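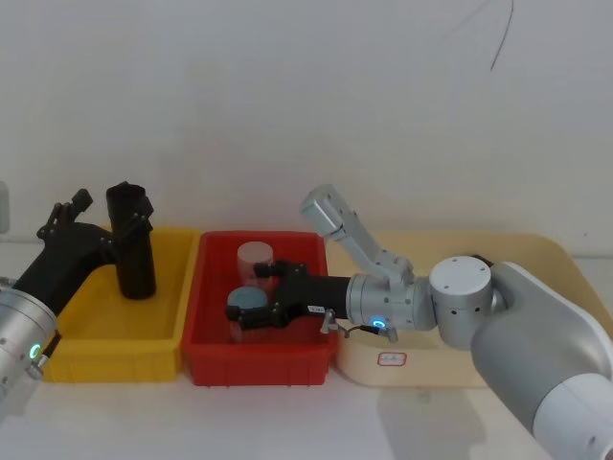 What is the best way to set up bins on a table for sorting small pieces by hand?

Put the bins in one row, touching, with the one you use most on the side of the hand you pick up with. Use deep bins for anything that rolls and a low tray for anything you need to look at before you decide where it goes.

Forums > Storage and Sorting > Work Tables > Bins or trays for a sorting table?

Search this forum Search titles only Advanced

parvathi_rai
I sort used play pieces for resale. Blocks, cylinders, pegs, counters, that kind of thing. They come in as mixed lots and leave as sets. For a long time I used only bins, then I added one big low tray on the right, so now it goes yellow bin, red bin, cream tray on a white table. Yellow is for pieces that need cleaning, red is for cylinders, and the tray is for everything I'm still working out.

My problem is the tray. It holds a lot and I can see everything in it, but pieces roll when I bump the table. The bins don't have that problem, but anything small ends up at the bottom and I have to dig. The last lot was 2,622 pieces and it took me most of April, so I'd like to get this right before the next one.

Do people use all bins, all trays, or a mix?

mraju_atden
All bins. I've tried trays twice and gave them away both times. A tray turns into the place where you put things you don't want to decide about. If a piece has no bin, add a bin.

Where do you put the pieces when you're done for the day? You can stack bins that have tapered sides when they're empty, but that doesn't help if they still have pieces in them.

parvathi_rai
They stay on the table. It's a spare room and I shut the door.

S. Picard
I don't agree about trays. For mixed lots you need one flat place where you can spread things out, or you'll be comparing pieces from memory. Two blues that are a bit different look the same until they're next to each other. I sort by color first on a tray and by shape second into bins.

For rolling, put a liner in the tray. I cut up a shelf liner from Nambiar (the thin rubbery kind with holes in it) and it works fine. A towel works too, but small pegs catch in the loops.

mraju_atden
Shape first is faster. You can tell a cylinder from a block by touch without looking. You can't do that with color.

S. Picard
Faster for the first pass, yes. Then you have a bin full of cylinders in every color and you have to tip it out on something to sort it. What do you tip it out on?

mraju_atden
The table.

S. Picard
So the table is your tray.

mraju_atden
The table is the table. I wipe it and it's clear again. My point is that the tray takes up space all the time and you only need it for part of the job. On Parvathi's table it's the biggest thing there.

iyengar_m
How deep are your bins? I think that matters more than bins or trays. I had some that were 6 inches deep and I hated them, I was always reaching down into a corner. Went to shallower ones and the digging stopped. You empty them more often, but that takes a minute.

Also check the rim. A flat rim is easier to grab with one hand than a rolled one, and two bins with flat rims will sit right against each other so nothing drops in the gap. I lost a fair number of pegs down the gap before I worked that out.

parvathi_rai
I haven't measured, I'll have a look later. They do touch and I don't lose anything between them. The gap I do lose things in is behind the table, at the wall.

Subbarao K
Push the table up to the wall and run a strip of foam pipe cover along the back edge. Slit side goes over the edge of the table. It's soft, so anything that rolls into it stops. Cheap, and it comes off if you move.

On the main question, I use a mix. My setup:

Left – bin for anything dirty or chipped.
Middle – bin for the shape I'm pulling out of the lot right now.
Right – tray with the unsorted lot, a few handfuls at a time.

The important part is the few handfuls. If you pour the whole lot in the tray you can't see anything. Keep the lot in its box on the floor and top up the tray.

mraju_atden
That's a sensible use of a tray, I'll give you that. It's a feeder and it gets emptied. My objection is to using it for leftovers.

parvathi_rai
Okay, so maybe I have it the wrong way around. I've been working out of the box and putting the unknowns in the tray. I could work out of the tray and give the unknowns a bin.

Subbarao K
Try it for one lot. Make the unknowns bin small. If it fills up, stop and deal with it.

iyengar_m
What do you all do for labels? I had paper ones taped on and they peeled. I've been writing on the plastic with a grease pencil since then, but it rubs off on my sleeve.

parvathi_rai
Small stick-on ones with a red border, written by hand. There's one on the front of the tray. The sticking part is good but the writing is faint now, so I need a better pen.

S. Picard
Paint marker. Let it dry before you put your hands near it. Or clear tape over the label, but wipe the plastic with rubbing alcohol first or the tape lifts at the corners.

I wouldn't label by content, though. My bins are just called by their color in my notes, and the notes say what's in them for that lot. Then you never have to peel anything.

mraju_atden
Fine for one person. I share my table with my brother and he doesn't read notes. Labels on the front, big letters.

parvathi_rai
Back with an update. I did a small lot from the Curkthorpe sale the way Subbarao laid out, working from the tray with a few handfuls at a time. It went better. I wasn't digging and I didn't have a pile of undecided pieces at the end, only 5 that I couldn't place. I cut a liner for the tray as well and the rolling has mostly stopped.

I still went shape first. Sorry Sylvain.

S. Picard
Your table. Wait until you get a lot with three shades of pink.

iyengar_m
Did you measure the bins?

parvathi_rai
Nearly 5 inches. I'm keeping them for cylinders, since those are easy to grab, and getting shallower ones for pegs. Bivbridge has some that look right but only in gray, and I like having different colors.

Subbarao K
Put a strip of colored tape around the rim. I have four gray ones done that way and the tape is still on.

mraju_atden
Still say you'll be rid of the tray by next year. Let us know how the pegs go.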